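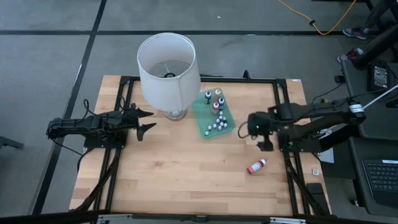 1/ Thread on the break-in at the Brundton allotments, as half the town is asking me the same thing in the shop

2/ Someone got into the store shed overnight on Thursday. Police were there when I walked the dog past this morning, 6/14/24, and there was tape right across the Maluleke Lane gate so we had to go the long way round (dog furious)

3/ What's gone, as far as I've heard: two strimmers, the big rotavator and the brass bell off the wall. The bell's the one that's upset people – it's got 1724 stamped on the rim and it came from the old chapel

4/ Ivars Grigaitė has the plot next to the shed and he found the padlock in his beans. Cut clean through, he said. He's handed it over to the police

5/ No, they haven't arrested anyone. I asked the officer on the gate and she said it was too early to say if it's the same lot who did the bowls club in January. So please stop naming people in the comments!!

6/ If you've got a doorbell camera on Sallent Road, have a look between 2 and 5 in the morning. My sister's up that end and heard a van, but she didn't get out of bed for it

7/ Gate's open again now, by the way. Plot holders can get in but the shed's still off limits till they've finished dusting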